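Soft items in bedrooms: the handling rules as we work them

Besorton home robotics group
Updated November, 16:00

Quick gallery this time, no long write up. The Vundport homes are coming up and everyone keeps asking what the soft item rules mean in practice. So, pictures and the rule that goes with each. Full wording is in the Ustano sheet, section 5, please read it properly before your first shift.

Rule one, grip. Plush, cushions, anything stuffed: lowest grip setting that holds. Start low and go up a step at a time. Do not start high and back off, seams go before you notice. Contact on the body or head, never on an eye, a button, a ribbon or a stuck-on patch.
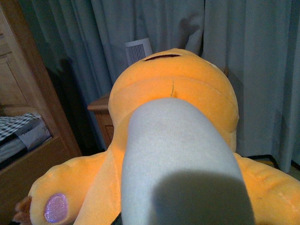
Lift limit for soft items stays at 400 grams unless the Alemneh checklist says otherwise. If it sags or swings, put it down and regrip, dont chase it in the air. And log the regrip. People forget that bit and then the numbers are no use to anyone.

Rule two, moving between spots. Slow turns in a bedroom, always. No reaching for a shelf while the base or the head is still turning. Wait for a settled view, then plan the reach. A basket you only half saw is a basket you knock off. Same goes for toys left on the floor, check low before you move off. 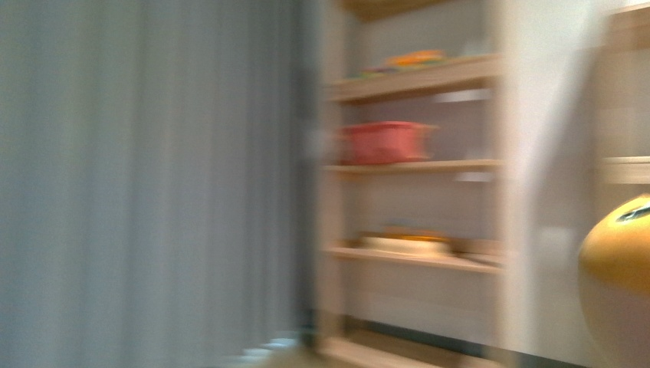
Some of you asked if a blurred view counts as a check. No. If you cant name what is on the shelf you havent checked it. Stop, look again, carry on. Costs a few seconds. Clearance to curtains is 22 cm with the arm out, more if a window is open. Cables and plugs get their own line on the checklist, tick it seperately.

Rule three, near the bed. Beds are for putting things on, gently, and only if the household has said yes. Nothing dropped from height. Watch duvet corners and light strips along the mattress edge, both catch. 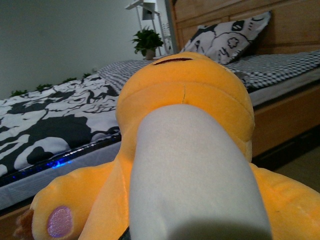 Orange plush close to the bed, patterned duvet behind, blue light strip under its edge.

Stop button within reach of a person the whole time, any room. Not in a pocket, not on charge in the hall. More to come once the kitchen rules are signed off.

Last updated: November
22 shares | 5 comments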